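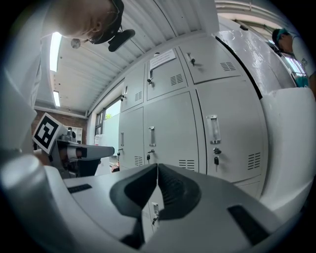

Ticket 802: right gripper drops out during locker key task
Status: open, waiting on part
Product: Tradport handheld pair
Site: Rindetitz

Opened Tuesday, 9:40 am

Hi again! So the right gripper is doing the thing where it stops reporting finger width halfway through a run. We're on the locker job (turn the key, pull the door, close it, next door) and everything looks fine on the live view, fingers open and close in my hand like normal, but when I pull the log the width just sits at one number for ages and then jumps. The left one is perfect. I've lost most of the morning's runs to this, argh.

Error in the log is "width stale, code 572". It doesn't beep or anything, so I only find out afterwards.

Tried so far:
Restarted both grippers. Fine for two runs, then back again.
Swapped the cables left to right. Fault stayed with the right gripper, so I guess the cable's OK?
Recalibrated, fingers fully open then fully closed. Passed.
Wiped the fingers and blew out the seam between them. No change.

Update, 11:15 am
Support asked for the firmware version, and both grippers are on the same one. They also asked if it happens when the gripper is just lying on a table. I left it there and squeezed it now and then for the length of a coffee, no error at all. Went back to the lockers and got 572 on the second key. It really seems to hate the twist! Pulling a handle straight out is OK, turning a key sets it off nearly every time.

Update, 2:30 pm
Opened the housing with Distwood support on the phone. The little ribbon connector for the width sensor was seated crooked, and one latch is cracked. Pushed it back in and taped it, got six clean runs, then it dropped again. They say the latch is known to go after 2,000 cycles or so of twisting, which would have been nice to read in the manual (the Iyengar fingers we put on are stiffer too, maybe that doesn't help).

New sensor board is on order. Until it comes I'm only doing doors that are already unlocked. Can somebody please add a warning sound for 572?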